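Robot Learns to Fold Laundry by Giving Up Sooner
March 14, 2019
By Greer Leckie

The long campaign to get machines to do our laundry has produced a new result, and it involves a robot that is quicker to admit it has made a mess of things.

Researchers at Varora, a small automation lab, say their latest method roughly doubles the number of garments a two-fingered robot can pick up and lay flat without human help. The method is called Rolby. It doesn't make the robot stronger or faster, and it doesn't give it a third finger. It teaches the robot to judge, very early in a grab, whether the grab is worth finishing.

Anyone who has pulled a sweater out of a heap by the wrong part knows the problem. A rigid box stays a box wherever you pick it up. A sweater becomes a different shape every time somebody touches it, and most of those shapes look like nothing in particular. From close up, a sleeve, a hem and a plain wrinkle are hard to tell apart, even for people who own several sweaters.

Earlier systems, including the lab's own Gourlay software, handled this by thinking very hard before the first move. Gourlay would study the heap, choose a spot, close its fingers and then carry out the whole plan regardless of what it had caught. If it had caught the middle of the back, it lifted the middle of the back, with great confidence, and laid it down again as a slightly different heap.

Rolby spends far less time on the opening decision. It approaches the cloth, pinches, lifts a short way and checks the view from a camera near its fingertips. If the fabric hangs the way fabric hangs from an edge or a corner, it keeps going. If it doesn't, the robot lets go and tries a spot nearby. The lab calls this a "test lift." Parents of small children may know it by other names.

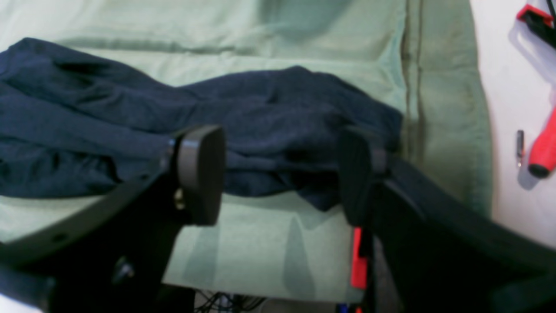

What the tests showed

The team ran 420 trials with knit tops in dark colors, which are the least cooperative clothes in the house as far as a camera is concerned. Folds in dark fabric throw very little visible shadow, and the software has to make do with the outline and whatever faint texture it can find. A trial counted as a success if the garment ended up flat enough for a separate folding routine to take over.

Rolby passed that bar in 300 of them. Gourlay, given the same clothes and the same heaps, managed fewer than half as many.

The gain has a price, and it is measured in patience. A typical success took the new system 5 test lifts, and the stubborn cases ran to 16, at which point the software is told to stop and ask for help. Watching one of the long runs is a little like watching someone look for the end of a roll of tape. The arm dips, the fingers close on a fold, the fold comes up an inch or two, and down it goes again. 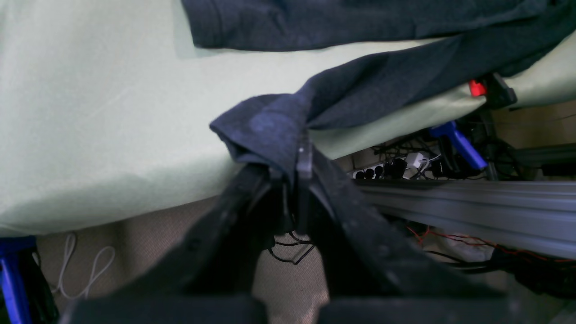 The team argues that the time is well spent, as a bad lift carried through to the end usually leaves the cloth more tangled than it was at the start. Letting go early keeps the heap more or less as it was, so the next attempt can use what the last one learned. The software keeps a rough map of the spots it has tried and avoids going back to them, a courtesy Gourlay never extended to anyone.

There are limits. The method was tried on one garment at a time, so the contents of an ordinary laundry basket remain safely out of reach. Thin, slippery fabric still slides out from between the fingers before the camera gets a decent look at it. Socks were left out of the study altogether, and the written report passes over them in a single sentence.

Cultier, a company that runs commercial laundries, has agreed to lend the lab a supply of worn work shirts for the next round of tests, due to begin in April. The shirts have buttons and collars, and the lab expects its success rate to drop when they arrive. It has not offered a guess as to how far.

For now, the folding routine that takes over from Rolby needs close to two minutes per shirt, and a person still has to put the shirt away.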